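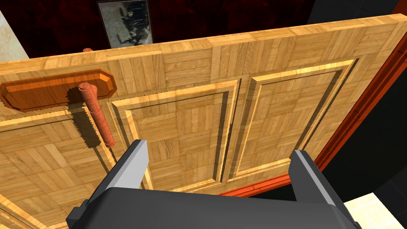 Figure 9.1 A paneled door in simulation, with the gripper open below the handle.

Chapter 9
Gathering Examples

In Chapter 2 we wrote a policy by hand. It took a few pages of rules to get a simulated arm to push a block along a line, and it broke as soon as the block was turned a little. Now we get to do something much more fun. We are going to show the machine what we want, again and again, and let it work out the rules for itself.

The task for this chapter is opening a door. You have done it so many times that you may have trouble saying how. Where do your eyes go first? When does your hand start to close? Do you push the handle down and then pull, or do both at once? Try it on the nearest door before you read on – slowly, and with one hand. Most of what you notice will turn up again as a column in your data.

A recorded attempt at a task is called a demonstration. Ours have two parts that run side by side. The observations are what the robot had to go on at each moment: camera images, joint angles, and how far apart the fingers were. The actions are what the person driving it asked for at that same moment. Learning from demonstrations means finding a function that takes the first and gives back something close to the second.

9.1 A house full of doors

We will collect our examples in Ilen, the simulated apartment that comes with the course files. Simulation lets you reset a door with one key, and you can bump into the furniture all afternoon without a repair bill. It also lets you change things that would be painful to change in a real home, such as the wall color, the side the hinges are on, or the shape of the handle.

You drive the robot with a pair of hand controllers, one for each arm. Expect your first attempts to be clumsy. Huiling Tan, who tested these exercises with her class at Valesex, asks students to spend their first session just moving about and to save nothing at all. By the second session their paths are shorter and the long pauses are mostly gone.

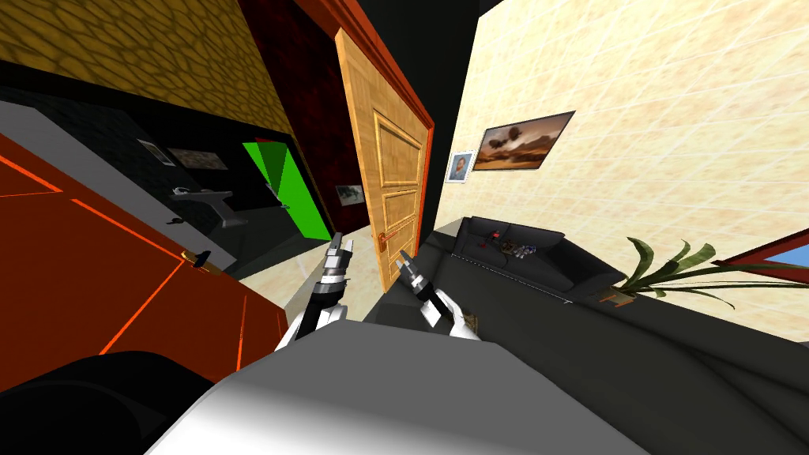

Before you save your first demonstration, decide where an attempt begins and ends. Suppose one student starts recording across the room and another starts with the fingers already at the handle. Both have recorded a door opening, but a learner that sees the two mixed together has to cope with very different starting points. That may be just what you want! It should be a choice, though, and it should be written down.

For the exercises in this chapter, use these settings:

Start: robot facing the door, both grippers open, base position picked at random by the program.
End: door open wide enough for the base to pass, gripper clear of the handle.
Time limit: 27 seconds.
Number of saved attempts: 100 for each team.

Keep the attempts that miss, too, and give them their own label. We will come back for them in Section 9.4.

9.2 What the wrist camera is good for

A head camera gives the wide view and helps the robot get across the room. Up close, the arms often get in the way of the very thing you are reaching for. A camera mounted near the gripper travels with the hand, so the fingers stay in nearly the same part of every picture while the handle shifts between them.

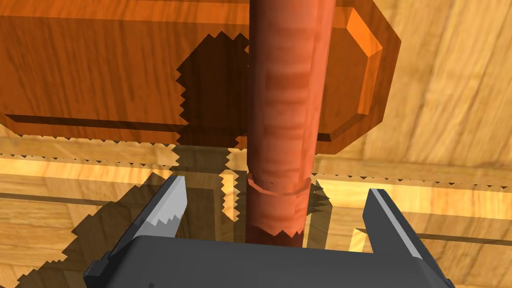
The last few centimeters deserve your full attention. A small sideways error matters very little when the hand is far off, and a great deal when the fingers are about to close. Slow down there. If you rush, you will have only a handful of time steps covering the hardest part of the job and hundreds covering the easy approach.

Shadows are worth a look as well. In Ilen they have rough, stepped edges, and they move when the arm or the light moves. A learner can latch on to a dark patch beside the handle just as easily as on to the handle itself. In the Yu exercise you will train twice, once with the light fixed and once with it moved between attempts, and compare the results on a door neither model has seen.

Try it 9.1

Record five attempts at the same door. Trade files with a partner and play theirs back at half speed. Mark the time step where you think they decided to close the gripper, then ask them to mark it without seeing yours. How far apart are your marks?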